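Search this site Search Reports Students Go

Comparing two gripper settings for small bathroom objects

Project report, Torben Stöcker and Lerato Ngubane
Handed in 11/04/2022

1. Why we chose this subject

In our course we had already worked with boxes and wooden blocks, and these are easy to hold because they do not change their shape. For the project we wanted objects which are more difficult. A toothpaste tube is soft in the middle, hard at the cap and flat at the end, so the same grip can be good in one place and bad in another. We also wanted to work in a real bathroom and not only on the laboratory table.

Our question was the following: is it better to close the two fingers until a fixed width, or to close them until the motor feels a fixed force? In this report we call the first one "width mode" and the second one "force mode".

2. Equipment and method

We used the two-finger gripper on the robot of our department, with the small camera at the wrist. The first controller, which we call Jelell, works in width mode. The second, Cemdale, was written by Lerato during the autumn term and works in force mode. The arm movements were the same for both, and only the closing of the fingers was different.

We selected 7 objects, most of them tubes. Each object was gripped 20 times with each controller. Before every attempt we put the object back on the countertop by hand and turned it a little, so that the robot did not always meet it in the same direction. One attempt was counted as good if the object was lifted, held upright and put down again without slipping.

The wrist camera saved pictures during all attempts. After we removed the blurred ones, 1,957 pictures remained from Jelell and 2,553 from Cemdale. The second number is larger because force mode closes more slowly, and the camera saves at a constant speed. It does not mean that we made more attempts.

3. What we observed

With full tubes we found almost no difference. Both controllers could lift them, and in width mode the movement was faster and also looked more calm.

With used tubes the difference was clear. When a tube is flat, the fixed width is too large and the fingers close without touching both sides. We tried to make the width smaller, but then the full tubes were pressed too much and one of them opened. Force mode did not have this problem. It had another one: when the fingers met the hard cap, the force was reached very early, and the grip was sometimes weak.

The best position in both modes was near the cap, with the cap down between the fingers. When we gripped in the soft middle part, the upper end often bent to one side.
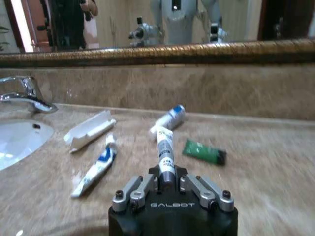
Fig. 1. View from the wrist camera: white tube held with the cap down, other tubes on the marble countertop.

The mirror behind the sink was a difficulty which we did not expect. The robot can see its own arms in it, and our simple object detection marked a second gripper several times. We solved this by ignoring everything above the lower edge of the mirror frame. This is not an elegant solution, but it was enough for our task.

4. What we would change

We would like to combine both modes, first closing to a width and then continuing by force. We would also measure the thickness of each tube before the test. We only wrote "full" or "used" in our table, and later this was not exact enough to explain some of the failures.

Comments (3)

rolland_m: Did you change the finger pads between the two controllers? I could not find it in section 2.

Lerato N.: No, the same pads for everything. Thank you, we should have written it.

Traltari: We had the same trouble with a mirror last September. Covering it with paper worked for us, but then of course it is not a normal bathroom any more.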